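**Ticket 307 – Workshop lighting, "flicker fixed"**
Status: reopened
Site: Jatmont, main room
Raised by: Pranab Karunaratne
Assigned to: Lakmal Pramanik (Fundow Electrical)

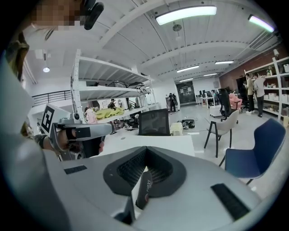
*Attachment 1: main room, ceiling lights and the white shelving unit.*

**Apr 10, 2025, 09:20 – Pranab**
Reopening this. The ticket was closed with the note "flicker fixed, all fittings tested". I don't know what the test was. The long light at the upper right of the attachment dipped twice while I was at the kettle this morning and buzzed for a good minute after that.

Please let's stop arguing over which light I mean. Last time I wrote "the one on the right" and somebody changed a tube at the back of the room.

**09:48 – Lakmal**
Thanks Pranab. Most likely a worn starter. Could you switch that row off for ten minutes, then on again, and let me know?

**10:15 – Pranab**
Done. It came on clean and stayed clean for as long as I stood under it, then buzzed again once I sat down. I did the same off-and-on in March on ticket 154 and got the same result, so I'm not persuaded it tells us anything.

**10:31 – Lakmal**
It tells us it's more likely heat than the switch. Do the other long one and the smaller ones further back behave?

**10:40 – Pranab**
The big one in the middle is fine. The smaller ones look fine to me, but I can't swear to it, as I don't sit under them. The little pendant on the left has never given trouble. I believe it's on a different switch, though the label in the cupboard says otherwise and I wouldn't trust the label.

**11:05 – Lakmal**
Could the fan be the cause? We had a job at Kodikara where a fan on the same circuit made the lights dip.

**11:12 – Pranab**
Which fan? There's a round thing up by the middle light and I have never seen it do anything. If it is a fan, it wasn't turning when the light dipped. I'd want a better reason than Kodikara before we start pulling that down.

**11:30 – Lakmal**
Fair enough. I'd like to swap the starter first, and the whole fitting if that doesn't hold. I'll need the ladder in the middle of the room, so can the white shelves be moved?

**11:44 – Pranab**
They can, but it's a nuisance. The upper shelves are full of kit and cables, and that has to come off before anyone pushes. The yellow-green fabric and the pink thing lower down can go anywhere. Are you sure you need it moved? The light is over to the right and the shelves are in the centre. On ticket 154 we cleared the lot and the ladder went up somewhere else.

**11:58 – Lakmal**
You may be right. Leave the shelves, I'll look when I'm there. Bringing 2 starters and a Cledow fitting in case.

**12:06 – Pranab**
Good. A few things before this gets closed again:

- run the light for a full afternoon, with someone sitting under it
- write down which fitting was changed
- check the cupboard label against the pendant switch
- don't close it from the van

**12:10 – Lakmal**
Noted. Status changed to "awaiting visit".

**12:13 – Pranab**
It's buzzing now, for the record.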